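## 4. Setting up the network and the first backup

Read this section to the end before you unpack the power supply. The quick-start card in the box says setup takes five minutes. It doesn't, and the card leaves out the two steps that matter most.

These notes cover the Kobzar home storage unit with the Ziltbridge software. They assume you have already fitted both drives (Section 3). If you skipped the drive check at the end of that section, go back and do it. A drive can be accepted by the unit and still be bad.

### 4.1 Connecting to the router

1. Put the unit on a hard, level surface. Leave a hand's width of clear space behind it. The sales sheet calls it "whisper quiet," and I would still keep it out of a bedroom.
2. Plug the network cable into the port marked 1. Port 2 is off until you turn it on in the settings.
3. Plug the other end straight into the router. Don't go through a wall adapter or an extender for the first setup.
4. Connect the power supply and press the front button once.
5. Wait for the steady light. A slow blink means the unit is still looking for an address. A fast blink means it has given up.

**Note:** If the light is still blinking after 5 minutes, swap the cable before you do anything else. The support script will have you reset the unit first, and a reset wipes the drive check. 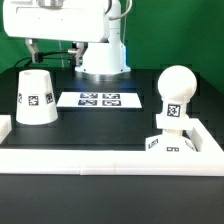

6. On a computer on the same network, open the Ziltbridge page and choose **Find my unit**. If nothing turns up, look in the router's own list of connected devices and type the address in by hand. This works more often than the search does.
7. Set a new administrator password. The one on the sticker is printed in the open and should not survive the first day.

**Caution:** The next screen offers "easy remote access" and the box is already checked. Uncheck it. You can turn it on later if you find you need it, and most households never will.

### 4.2 Choosing what to back up

The software suggests backing up everything. This sounds safe and fills the drives with installers and browser leftovers. Pick the folders yourself.

1. Open **Sources** and clear the box marked **Whole computer**.
2. Add the folders you would be upset to lose. Photos, tax papers and letters are the usual ones.
3. Leave **Smart Exclude** off. It skips files it thinks are duplicates, and I haven't found any clear account of how it decides.
4. Set the version limit to 4. The default is 1,000, which looks generous until the drive fills up in August and the backups stop without a word.

Previews are a separate setting, and they deserve some suspicion. The Ziltbridge gallery makes a small square thumbnail of each photo and, if **Auto-crop** is on, picks what it believes is the subject.

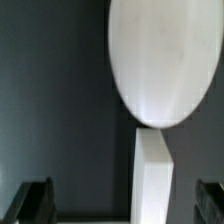 Auto-crop changes only the thumbnail, according to Funia, the company behind the software, and the stored file should be untouched. Check this for yourself with a picture that has something pressed up against one side. A close view like the one with the big off-white oval running out past the top will do nicely, as there is little in it for the software to settle on. Open the stored copy at full size and make sure the oval still has its lower point and the white block standing under it. If either is missing, you are looking at the thumbnail and have not yet found the real file.

5. Turn **Auto-crop** off unless you enjoy guessing which photo is which.
6. Press **Save sources**. Closing the page without saving throws away your choices, and there is no warning.

### 4.3 Running the first backup

1. Plug the computer into the router with a cable if you can. Wireless works, slowly.
2. Turn off sleep mode on the computer.
3. Press **Start now** and ignore the time estimate. On the unit used for these notes, 166 gigabytes ran from early evening until past breakfast, while the screen promised "less than an hour" for most of the night.
4. When the green check mark appears, don't trust it yet. Go on to 4.4.

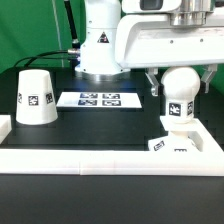
**Note:** An interrupted backup is supposed to pick up where it stopped. Sometimes it starts over. If the count of copied files drops back to zero, let it run and don't press **Start now** a second time, or you will have two jobs fighting over one folder.

### 4.4 Testing a restore

The check mark means the copy job ended. It says nothing about whether the files open.

1. Pick one file from each source folder. Include a large one.
2. Restore them to a new folder on the desktop. Never restore over the originals as a test.
3. Open every file and scroll to the end.
4. If any file fails, run **Verify** from the Tools menu and repeat the test with different files.

Repeat this test every few months. Sunday evening is a poor time for it, as the unit runs its own cleanup then and restores slow to a crawl.

**Caution:** Two drives in one box are still one box. A leak or a theft takes both. Keep a second copy in another building, on an Evovport portable drive or anything else you can unplug and carry.

Corrections to this section go to Vichien Duangkaew. Please include the software version shown at the bottom of the **About** page.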